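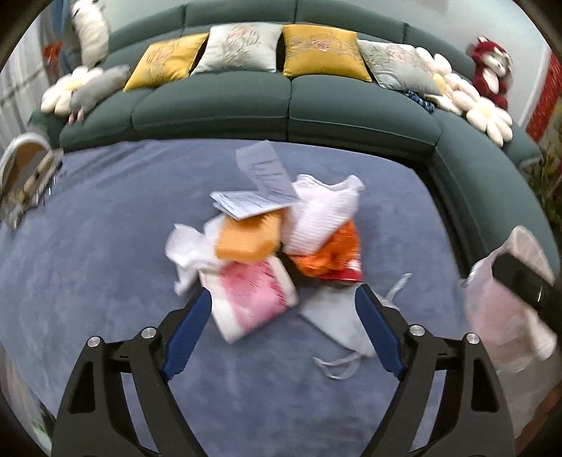
Visit to Mokerbridge: hand-held grippers and soft objects

Four of us went to the Mokerbridge open day on 10/7/22: Radu Buzatu, Ruaridh Guthrie, Vicente Painemal and me. The invitation said demonstrations would run all morning and that visitors could use the equipment after lunch. We mostly wanted to know whether a hand-held gripper could replace the teleoperated arm we now use for recording grasps. We also had a short list of questions about finger pads and cameras.

Morning

Mokerbridge has the ground floor and half the floor above it. The front part is offices. Behind them is a workshop with three benches, a row of 3D printers and a fixed arm behind a light curtain. Ivar Løken, who runs the gripper work, gave the introduction. He kept it to 20 minutes, then took us straight to the benches.

The first bench had the Jevetti, a parallel gripper with flat jaws. It is driven by a lead screw and stays put when the power goes off. The second had the Oprea, which uses linkage fingers and can be fitted either to an arm or to a handle with a trigger. The controller is the same for both, a small box called the Neserari. Swapping from one gripper to the other took Ivar a few minutes, most of it spent on the cable clamp.

On the fixed arm they ran 61 picks with the Jevetti from a tray of plastic parts. It dropped two. That was a fair result but did not tell us much, as our own work is with household things and very few of them are rigid. Radu asked whether the same arm could be run on fabric. Ivar said it had been tried, and that the flat jaws tended to push a thin cloth along the table before closing on it.

After lunch

The hands-on session was upstairs, with a living room setup: a long dark green sofa with embroidered cushions and soft toys on it, and a table covered in smooth blue-gray cloth. The objects were in a loose pile near the middle of the table. There was a folded paper leaflet, crumpled white tissue or something like it, a bright orange crinkled thing, and several soft items in white and pale gray. Everything touched or overlapped something else, so you had to decide where to start.

We used the hand-held version with the linkage fingers, black with ridged navy-blue pads. The camera sits on the tool and looks out past the fingers. The lens is very wide. You get the table and most of the room behind it, but straight lines near the edges bend a lot, and the sofa looked curved on the monitor. Vicente thought this would be a nuisance for measuring anything. Ashton Bright, who looks after the cameras at Mokerbridge, said they calibrate for it and that the wide view is worth having because you can see what the fingers are approaching from the side.

Close up, the view was softer than I expected. Small print on paper could not be read at working distance. For grasping this does not matter much. For anyone who wants labels read as part of the task, it would.

How it handled

The trigger is light, with 100 mm of travel between the pad tips when fully open. My hand was tired after half an hour. Ruaridh has larger hands and had no complaint, though he did find the handle too short. We all opened the fingers too wide at first and caught neighboring things with the outside of the linkage. Ashton suggested closing to a little more than the width of the object before going in, and that helped.

Paper was the hardest for me. An upright edge is easy to take between the pads. A flap lying flat is not, and I ended up pressing one pad down and sliding it — slow, but it worked four times out of five. Knitted fabric was easy anywhere you could pinch a ridge. Straps and loops were easy to pick up and hard to put down neatly. Plastic film stuck to the pads now and then and had to be shaken off.

Vicente tried two other pad sets on the same objects, one smooth and one with a coarser pattern. The smooth ones lost the paper more often. The coarse ones marked a sponge. He went back to the ridged pads and kept them for the rest of the session.

Controller and recording

The Neserari logs finger opening and camera frames together. Ashton showed us a log with 1051 grasps from one month's sessions, each with a start and stop mark. Marks are made with a button on the handle. I forgot to press it on my first few tries, and so did Radu. There is no automatic detection yet.

The fingers do not measure force. Ivar said a version with sensing pads is planned for October, in a small run. The pads now on sale are rated for 500 hours, but he had no figures for wear on rough fabric and said so.

Compared with our arm

For the same kind of pile our teleoperated arm is slower and its camera is sharper. The arm also gives us joint positions for free, and with the hand-held tool those have to be worked out later from the video. Radu wants to check how well that holds up when a cushion or another large object covers most of the view.

We asked to borrow one hand-held unit with the ridged and smooth pads, plus a Neserari box. Ivar agreed to four weeks. Ruaridh is printing a longer handle for it, and Vicente will choose the test objects from what we already have in the store cupboard. Mokerbridge will send the calibration files separately.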